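Dernière mise à jour : décembre

Bon, je reprends le feuilleton du plieur de linge là où je l'avais laissé, c'est-à-dire avec un bras monté sur la table de l'atelier Morska et une carte Drurka qui redémarrait quand ça lui chantait. J'ai changé l'alimentation, et depuis elle tient ! Du coup je suis passé aux choses sérieuses : les t-shirts.

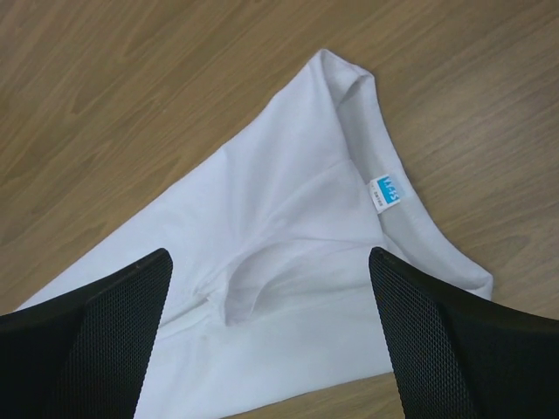 Combien de temps prend un t-shirt ? 72 secondes quand tout va bien, du premier pincement au dernier pli.

Le gros morceau de ce mois-ci, c'est la pince. Les moteurs Hamann forcent trop en fin de course, alors je limite le courant à 800 mA (à 1000 ça chauffait, et ça sentait franchement mauvais). Pour attraper un coin de tissu, les bouts doivent arriver presque fermés.

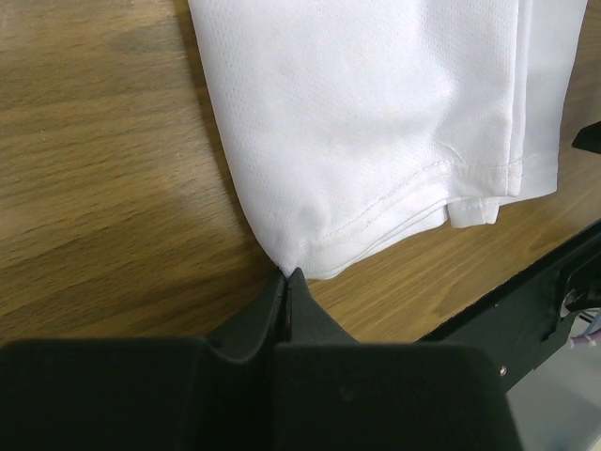 Le réglage de la hauteur m'a pris deux soirées : un poil trop bas et on racle le bois, un poil trop haut et on pince de l'air. J'ai fini par refaire le zéro avant chaque essai, pince presque fermée, au-dessus d'un bout de table dégagé.
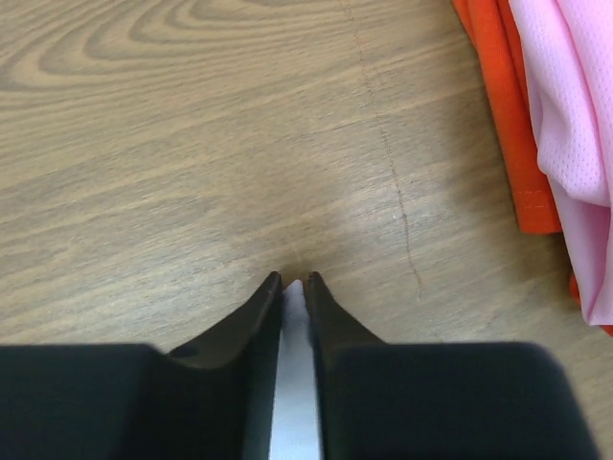

Quel logiciel pour piloter tout ça ? Werus, la version 4, avec mes scripts par-dessus (un beau bazar, je les rangerai avant de les partager).

Reste le linge plus grand, et là je rame. Le tissu se replie très bien d'un côté et fait des vagues de l'autre.

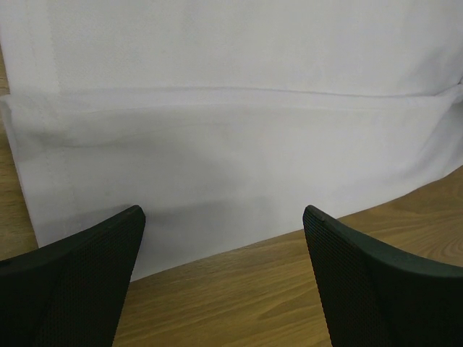 Je vais essayer de ralentir le retour du poignet et d'ouvrir la pince un peu plus tôt. Si quelqu'un a déjà bricolé ça, les commentaires sont ouverts !

Articles récents
Carte Drurka : l'histoire des redémarrages
Mes premiers pas avec Werus
Ranger ses câbles sans s'énerver
Une table à l'atelier Morska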